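**Leaflets or door knocking for a small ward?**

**prurnov_east** – 26 Nov 2019
Standing as an independent in the Prurnov council by-election. There are two of us doing the work and we can manage almost 30 hours a week between us. Do we spend it on leaflets or on doors? Last time the seat was won by 57 votes.

**Sateto**
Doors. A leaflet goes in the recycling. Talk to people, write down who says they'll vote for you, then go back to those same people on polling day.

**kerbside_vi**
Disagree. Half the ward is out when you knock. A leaflet at least puts the name in the house. I got on to my parish council with two leaflets and hardly any knocking.

**Sateto**
Parish is different, turnout is tiny. What did you do about postal voters?

**kerbside_vi**
Nothing special. They got the same leaflet as everyone else.

**Sateto**
Then you missed them. They vote early, so they need a visit before the packs land on the mat.

**Ecaterina Sima**
I ran the polling day list for a candidate in Bremano in May. We did both, but the leaflet went out first and was kept short. It meant people knew the name when we called.
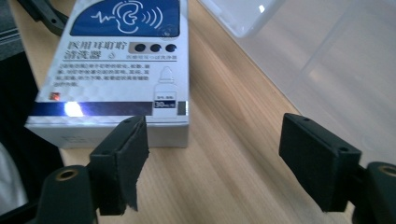

The thing I'd change is the evening. We stopped knocking at six and there were still plenty on the list who hadn't been to vote. Keep someone free for the last few hours – that's when people are home from work.

**prurnov_east**
Thanks all. One short leaflet, then doors, postal voters first. Does anyone have a canvass sheet I could copy?

**Ecaterina Sima**
I'll message you ours. It's only a street list with a column for notes.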